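Subject: Re: [shopbots] Can they build the flat-pack yet?
Date: 4/21/25

On the shopbots list, a member in Jirthorpe wrote:

> I run a small shop that puts together bookcases and
> desks for offices. Six of us, and all day long it's pegs
> into chipboard. Is there a machine that can take that
> over, or should I quit reading the press releases?
> Folding towels I don't care about.

Quit the press releases, but keep reading this list! I've spent the spring at the Flesia bench with two grippers and a stack of board offcuts, and I'm more hopeful than I was last July.

The part everyone thinks is easy is a peg in the edge of a board. You do it with your thumb while talking to someone. For a machine the edge is a skinny target with a speckled pattern that gives a camera plenty to get confused about.

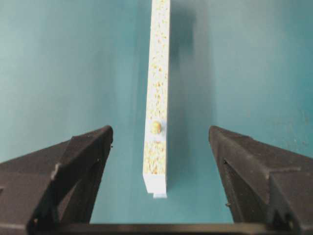
Board edge with a dowel in it, between the fingers.

What I love is how much has changed in the fingers themselves. Stiff metal jaws used to chew up the faces on anything soft. Printed ones are cheap enough that you can try a shape in the morning and a better one after lunch (I have a drawer full of bad ones, happy to mail you some).

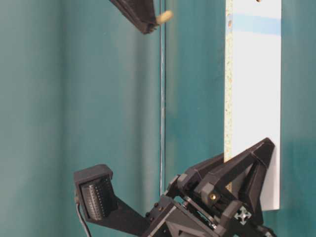 Then there's two-handed work, where I'd put my money for a shop like yours. One hand steadies, the other does the fussy bit. Our last long run was 1468 tries. I won't quote a success rate until I've been through the logs properly, but the misses bunch up around a few bad approach angles, and bunched misses are the kind you can fix.

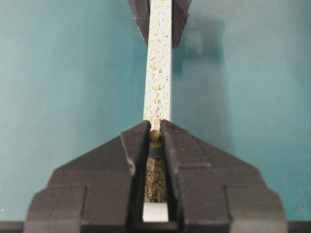 Speed is the sore spot. A person on your line would lap it many times over. The folks at Robles say the same about their drawer-slide cell, and they have a much bigger budget than we do. For now I'd look at it for the dull jobs that can run while you're at lunch, say a batch of 200 identical side panels. Mixed orders, no, not yet.

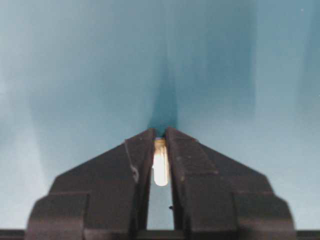 shopbots Digest, Vol. 6, Issue 200

Small parts are their own headache. Picking one up is fine these days. Knowing which way it's pointing once you've got it is still hard, and I'd love to hear from anyone at Gistcombe who has tried touch sensing for that.

If you can send me a few of your real panels and a bag of your pegs, I'll run them and post whatever happens, good or bad. What size dowels are you using?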